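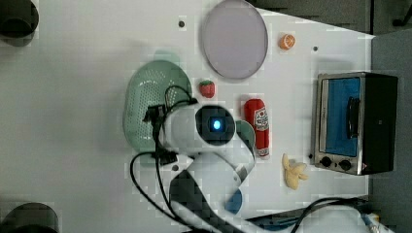

A toy strawberry, a toy orange slice, a plate and a mint-green colander.

214 shares | 38 comments

I eat supper at five o'clock now. I'm telling you this up front so you can decide whether we can still be friends.

It started when I moved to Gundport, a town of 2982 people where the one good restaurant, Grornis, stops serving at half past seven. Not "the kitchen closes but we'll fix you something." The chairs go up on the tables. The first time I went, I strolled in at 7:20 like the city person I was, and the waitress gave me a menu and a look at the same time. I had the meatloaf and I ate it faster than I've ever eaten anything in my life.

The next week I showed up at five-fifteen out of spite, mostly, and the place was packed! Every booth. There was a line at the pie case. People were leaning over the backs of the seats to talk to the next table, and a little kid under the counter was tying somebody's shoelaces together. I'd been living there for a month thinking the town was quiet, and it was just that I'd been arriving after everybody had gone home.

Now, I grew up with late suppers. My father worked an odd shift and my mother held the food for him, so we ate at eight-thirty or nine with the TV news going, and I carried that straight into adulthood like it was a family heirloom. In my twenties I thought eating at nine was sophisticated. I'd come home from work, eat half a bag of pretzels standing up in my coat, and then start cooking a "real" dinner with no appetite left for it. I did this for years. I'd like those pretzels back.

So I decided to try a whole winter of early suppers. Five o'clock, table set, sit down. I work from home and quit at four-thirty, so I had no excuse, and I know that makes me lucky. If you're on the 17 bus at five o'clock with your bag on your knees, please don't throw the magazine at me. Six counts. Six-thirty counts if you mean it.

The first week was awful. I wasn't hungry at five. I'd had my usual lunch at two, and there I was staring down a bowl of chili like it was homework. Then I'd be starving by nine and go looking through the cupboards, and one night I had a second supper that was bigger than the first. That's two suppers. The whole plan was going the wrong direction.

What fixed it was lunch. I'd been treating lunch as something that happened when I remembered it, and once I moved it up to noon (noon! like a schoolchild!) the rest of the day slid into place behind it. By a quarter to five I was ready to chew the table leg. My mother called during that stretch and I told her what I was doing and she said, "So you're old now." I said I guess so. She said she and my aunt had been eating at four-thirty for years and didn't want to bring it up.

The cooking got smaller too, which I didn't expect. At nine at night I used to make these big tired meals, pasta with everything in the fridge thrown on top. At five I've still got a little brain left. I make eggs and greens. I make a baked potato and treat it with respect. Soup, a lot of soup, and the heel of whatever bread is going. There's a grocery on the Rakbridge road called Ok — that's the full name, it's on the sign, two letters — and they sell a split pea mix in a paper sack that I would eat every night if I lived alone. I don't live alone, so it's every other night.

And then there's the evening. I'd heard people talk about having an evening and I assumed they meant rich people. But when you've eaten and washed up by six, there's this enormous stretch of time in front of you, and for the first couple of weeks I had no idea what to do with it. I watched a lot of television with a guilty feeling. I reorganized the spice drawer. I went to bed at 8:40 one night just to get it over with.
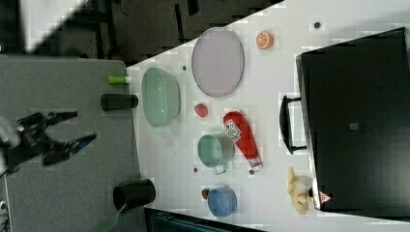 After that I started going for walks, and the walks turned out to be the best part. Gundport in the dark at six-thirty in the winter is a pretty wonderful thing to walk through. Everybody's kitchen light is on and nobody's pulled the curtains yet. You get the smell of onions from one house and laundry steam from the next. There's a dog on the corner by the post office who barks at me every single time as if we'd never met. I've got a loop that goes down past the boatyard, up the hill by the school and home by the back lane, and when I got one of those step counters for my birthday I found out that the hill part alone is 1257 steps. I was very proud and told everyone, and everyone said, "Huh."

I should say it isn't all cozy. Early supper is murder on your social life if your friends live anywhere else. I have a group I've been eating with since college, and they make reservations for eight, and I now turn up to those having quietly had a sandwich at five in the car. I order an appetizer and push it around. One of them caught on and now calls me Grandma in front of the waiter. Fine! Grandma slept like a log last night, how about you?

Weddings are hard. Holidays are hard. My in-laws serve Christmas dinner at a time I can only describe as "eventually," and I spent this last one eating so much cheese off the board beforehand that my mother-in-law moved it to the other room. Restaurants in the city, though, are a dream at five. You walk into the place with the three-week wait and they just seat you, and the staff haven't been yelled at yet, and they tell you which things on the menu are good.

I've read a little about what it's supposed to do for you, sleep and digestion and so on, and I'm going to leave that to people who know something. I can tell you I don't have that brick-in-the-chest feeling at bedtime anymore. I can tell you I still get hungry at nine some nights, and when I do I have toast. I've stopped treating toast as a failure.

If you want to try it, I'd say start in the cold months, when it's dark by then anyway and five o'clock feels like night. I'm a little nervous about May. It'll be broad daylight, people will be out mowing, and I'll be in there with my soup and the sun coming in sideways. A woman in line at Ok told me the trick in warm weather is to eat outside and call it a picnic, and that she's been fooling her husband with it for years.

Move lunch first. I can't say that enough. Then move supper by half an hour a week, and let the kids complain, and keep some bread around. Don't schedule anything for that first free evening. Just see what you do with it. My husband, who was against the whole business and said so, has started putting together a 3 foot model ship down in the basement, and I hear him swearing at the rigging from six-fifteen on.

It's ten to five as I'm finishing this. The potatoes went in at four.

Posted 2/4/18

38 comments | Share this story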